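Droltley Running Club - Household Notes for Race Participants

The following guidance on the care of race shirts, bibs and shoes is issued to all entrants in the Ridthorpe Half Marathon. It was prepared by Etornam Atinga and reviewed by Elikem Dogbe of the Kusby chapter.

## Before the first wear

Wash a new race shirt once on its own, inside out, in cold water. Printed lettering should not be ironed directly. If pressing is needed, turn the shirt and use the lowest setting.

## After a run

- Hang damp clothing at once. Do not leave it in a closed gym bag overnight.
- Rinse salt marks under the tap before they dry.
- Omit fabric softener on technical shirts. It coats the fibers and holds odor.
- For a persistent smell, soak the shirt for 18 minutes in cool water with a half cup of white vinegar, then wash as usual.

## Safety pins and bibs

Pins left in a shirt will rust in the wash and mark the fabric. Remove all four at the finish area and drop them in the tins provided. Paper bibs may be pressed flat under a heavy book for seven days before framing.

## Shoes

Take out the insoles and laces and fill each shoe with crumpled newspaper - change the paper once it feels damp. Shoes should not be placed in a dryer or on a radiator. Mud is best left to dry fully and then brushed off with a stiff brush.

## Storing shirts between seasons

Cotton shirts from earlier races keep their shape better folded than hung. Lay each one on a bed or other broad, flat surface, smooth the body by hand from the collar down, and bring the sleeves in before folding the length. Shirts put away in January should be fully dry, as a closed drawer holds moisture through the winter. Members with shirts to donate may leave them, washed and folded, at the Ankrah Street clubhouse during regular hours. 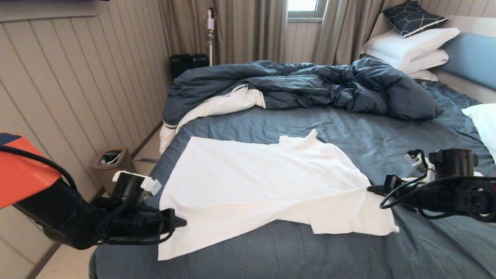
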